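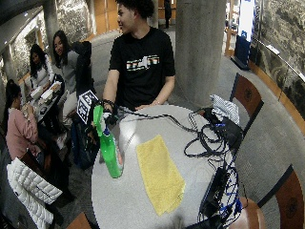 Section 3. Wiping a Table with the Skarmont Hand-Held Gripper

Table wiping is a trial task in this release. The Skarmont arm can repeat a wipe on a clear, flat top. It can't yet be trusted with spray bottles or with cloths that have bunched up, so a person still demonstrates those parts by hand.

1. Put a folded cloth and a spray bottle on the table. Stand the marker tag where both the cloth and the bottle can be seen.

2. Run the cables to one side and fasten the wrist strap.

Caution: Keep liquid away from the power unit and all connectors.
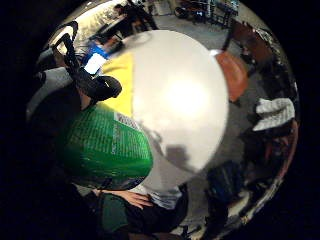 3. Close the gripper slowly. Glossy plastic and curved surfaces reflect light and are often misjudged.

4. Record 70 wipes before training. In our April trials at Clovitthorpe, 36 gave poor results on round tables.
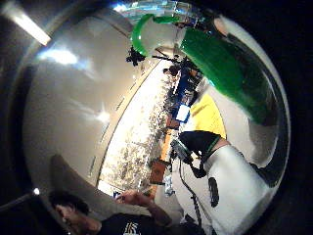 5. Change the position of the cloth between wipes, then save the set under the operator's name.

Note: Do not leave the arm wiping unattended. For missed wipes, see Gadisa Asfaw's notes on page 134.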